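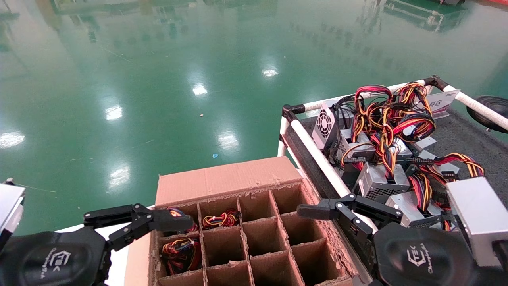 What happens to an office computer once it leaves the building? In most cases it is resold, stripped for parts or shredded for its metals, and the choice depends largely on its age and on how well its records were kept.

The district of Kimgate began asking where its own machines went in February, when 815 desktop computers came up for replacement at the same time. Earlier rounds had gone to a single hauler under a flat contract. The new arrangement divides the work between two firms. Prumine receives equipment fit for resale, while Cerov takes the remainder and recovers parts and metals.

"The paperwork was the difficult part," said Noémie Chevalier, who oversees surplus property for the district. "We had serial numbers for drives that had been swapped years earlier, and no record of the swap."

Drives are erased before any machine leaves district property – a rule that predates the contract – and those that fail the process are destroyed on site. Of the 815 computers, 350 were judged fit for resale. A further 200 were set aside for local schools and the Lagman branch library, which had been operating its public catalog on borrowed equipment.

Storage remains a concern. The district keeps retired equipment in a former records room on the lower level, and departments are now asked to hold no more than 20 units before requesting a pickup. Requests are filed through the property office and must carry the signature of a department head. Monitors and printers are handled under a separate agreement, which is due for review next year.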